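**13 juin 2022 – établi du fond, bras Lorar**

Bon, je reprends le cahier là où Radomír Lukáč l'avait laissé en février, avec sa belle écriture et ses trois pages sur les câbles (merci à lui, j'ai tout retrouvé !). Le bras est revissé sur la table, la carte Evaseo démarre du premier coup, et j'ai passé une bonne partie de la soirée à refaire l'étalonnage, tranquillement, avec un thé à côté.

- Butée du poignet : 1238 pas depuis le zéro. Radomír avait noté plus de 700, mais c'était avec l'ancienne poulie, donc ne pas s'y fier.
- Courant des doigts limité à 400 mA. Au-delà, ça chauffe et ça sent le vernis, je n'aime pas ça du tout.
- Vis du support resserrées, frein filet sur les deux du haut. Il m'en reste un fond de tube, penser à en racheter.
- Le ruban bleu du quadrillage fatigue : la ligne horizontale du haut finit en bout déchiré, et celle du milieu est en deux morceaux. À reprendre avant de s'en servir comme repère – je préfère tout recoller d'un coup, à la règle, tant qu'à faire.
- Vue du poignet, doigts ouverts, avec le cube rose en bas à gauche :

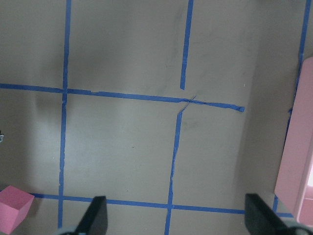 ## Pour la prochaine fois

Recoller le ruban, puis relancer l'étalonnage avec le fichier 791. Demander à Radomír où il a rangé la poulie d'origine.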